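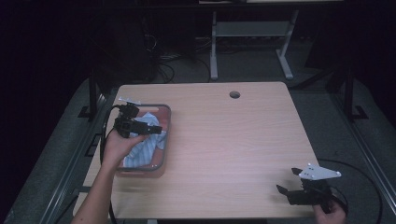

Striped cloth in the clear bin, ready for section 2.

Print this page | E-mail this page
Reading time: 2 minutes

Section 2: Folding hand towels for the Bedach shelf

I wrote this bit of the Parkmont guide after refolding the same pile more times than I'd like to admit, so please bear with me if I fuss. You'll want a clear table and a bin (mine's see-through, so I can spot the stripy ones straight away!).

1. Put the bin to one side of the table, leaving enough bare top to lay a towel out flat.

2. Take out one towel and drop it near the back. Don't try to fold it in the air, I always end up with a twist in the middle.

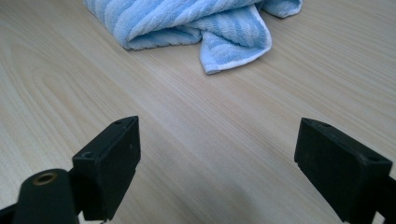 I always start from a corner, and I'm quite stubborn about it. Grabbing the middle just drags the whole lump along with you. With a bunched-up towel like the blue one, go for the pointed corner lying flat on the table, then follow the white hem along until you find the next. Pull gently and the rest should open out.

3. Smooth from the centre outwards with the flat of your hand.

4. Fold in half, hem to hem, then in half again the other way.

5. Turn the thick folded edge to the front and slide it on to the shelf.

Note: the Bedach shelf takes towels two deep. I've squeezed in more, but then the front ones slither off every time you reach past them (very annoying at seven in the morning).

Caution: make sure towels are properly dry before they go away. If yours came off the Kauppinen rack, feel the hems too, they hold the damp longest. I keep the Navlow dryer at 800 for the last spin and they still sometimes need an airing.

Face cloths are in section 3.

Navlow Home Guides | Contact us | Leaflet 1559 | Back to top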